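Careers > Open calls > Robotics & Safety

Senenport is looking for five people to help us find out why our robots drop things

We had a bad February. Kirkley, the two-armed system we have been building for small packing shops, let go of a part during a bench demonstration when it had been told to hold on. It was a light plastic part and it landed on a shoe, so there was no harm done apart from a red face or two, but the arm went on moving as if it still had the thing in its hand, and that is what has kept us up at night. A robot that drops something is a nuisance. One that doesn't know it has dropped something can hurt somebody who reaches in to help.

So we stopped all the physical work and went back to simulation, where we have now run the same small job 2963 times: pick up the red block, carry it over the table, set it down. In 259 of those runs the grip was lost and the software never noticed. 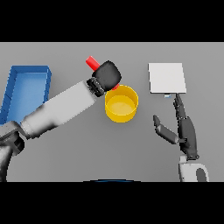

We have a few ideas about the cause. It could be the way the finger readings are averaged, or it could be a timing slip between the wrist and the hand, and there is a lively argument going on at lunch over which it is. What we need now are fresh eyes, and they don't have to belong to engineers. If you have packed boxes, sorted mail, run a sewing machine or worked a deli counter, you know a great deal about holding on to things, and we would love to hear from you.

Over 4 weeks, you would watch recorded runs with us, mark the moment you think a hold is going bad, and tell us in your own words what made you think so. You would also help us write the stop rules – when the arms should freeze, and how they should let a person know. The work is paid, it is done at our Orkano Street office or from home, and mornings or evenings are both fine.

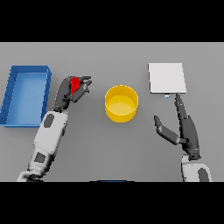
Forough Kordestani took part in the first small group we ran, and wrote to us afterward: I went in thinking I would be looking for the drop, and by the second morning I was looking for the bit before it, when the hand is sure of itself and I wasn't. My one complaint is that you should have let us press the stop button ourselves. Please do that next time.

We will, and thank you, Forough. Everyone who joins now gets a stop button.

You should be 18 or over and comfortable looking at a screen for an hour at a stretch, with breaks whenever you want them. No résumé needed. Just send a few lines about yourself and any job where you used your hands to Aldana Quezada at the Senenport front desk, with "Godoy study" in the subject line so that it reaches the right pile.

We use cookies to remember your search settings. Accept | Manage choices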